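4.3 Shared treats, small rewards and the limits of "positive exchange"
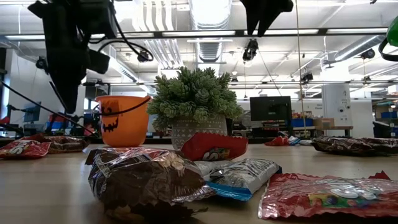

Figure 3. Snack and candy packages on a light wood-toned tabletop.

The third claim made for brief couple workshops is that partners who learn to trade small kindnesses will keep doing so at home, and that the habit will carry them through strain. The idea has a long history in couple counseling. Partners list things that please them, such as a cup of coffee, a favorite snack or ten quiet minutes, and agree to offer these more often. We think the evidence for the exercise is weaker than the way it is usually sold, and the data from our own sites do little to rescue it.

Part of the problem is measurement. At Lornau, couples filled in a daily checklist of pleasing acts given and received. At Brururgate, the same items were asked about once, at the end of the course, and couples had to think back over the whole period. These are different tasks. A person who ticks a box each night is being reminded each night, and the reminder may do more than the workshop did. A person who looks back is likely to report how the relationship feels today and call it a count. Earlier reports from the program pooled the two kinds of answer. We have kept them apart in this section, and the tidy rise shown in those reports does not survive the split.

Of the 50 couples who enrolled across the two sites, 22 returned a full set of forms. We do not know why the others stopped. It would be convenient to assume that they dropped out at random, and the program's first report did assume this. The intake forms give some reason for doubt. Couples who later went missing had marked more conflict over money and housework at the start, and they were less likely to have signed up together. If the couples under the most pressure are the ones who leave, then a rise in average satisfaction among those who stay says very little about what the workshop can do.

The agreement between partners was also poor. When one partner reported giving something, the other often had no matching entry for that day. Program staff read this as a sign that people overlook kindness and need to be taught to notice it. That reading may be right, but the forms cannot tell it apart from several others. The giver may have been generous with the pencil. The act may have been so ordinary that the receiver did not think it belonged on a form. In a few interviews, people said that an act done because of homework did not count as a gift at all. One woman at Lornau put it this way: "He brought me the thing on my list. Then he wrote it down while I was still opening it."

We take that remark seriously. The Porkholm manual, which both sites used, tells leaders to treat early awkwardness as normal and to expect it to fade by the end of the course. It offers no support for the timing. In the interviews, some people described the awkwardness fading, while others described giving up on the list and filling in the form from memory in the parking lot. A program that cannot separate these two outcomes should be careful about claiming the first.

The main outcome scale brings its own trouble. The Hoshino scale runs from 0 to 100, and most couples in the sample began in its upper part. There was little room for them to improve. Scores at Lornau went up slightly after the course, and scores at Brururgate stayed where they were. The Lornau change is smaller than the gap we found between two intake scores taken from the same people before any teaching had begun. We would not call it an effect. At the follow-up in February, the Lornau scores had slipped back toward their starting point, though by then so few forms came in that we hesitate to make anything of that either.

Supporters of the approach may answer that scales of this kind miss what matters, and that couples say they enjoyed the sessions. They did say so. Comments on the exit cards were warm, and several people asked for a longer course. Enjoyment is a decent reason to run a workshop, and we have no wish to take it away from anyone. It is a poor reason to tell couples in serious difficulty that a few pleasant acts a week will protect them, or to place them in a group when they have asked for counseling of their own. Staff at Brururgate told us that this had happened more than once when the waiting list was long.

A fair test would need a comparison group that also met, talked and went home feeling looked after, but was never given the list. Neither site had one. It would also need the partners to report separately, with forms handed in sealed, as several people admitted that they had filled theirs in side by side. Until such a test is done, we suggest that leaders present the exercise as something couples might like to try and leave out the promise that it lasts. Section 4.4 turns to the listening exercises, where the two sites used the same forms and a direct comparison is possible.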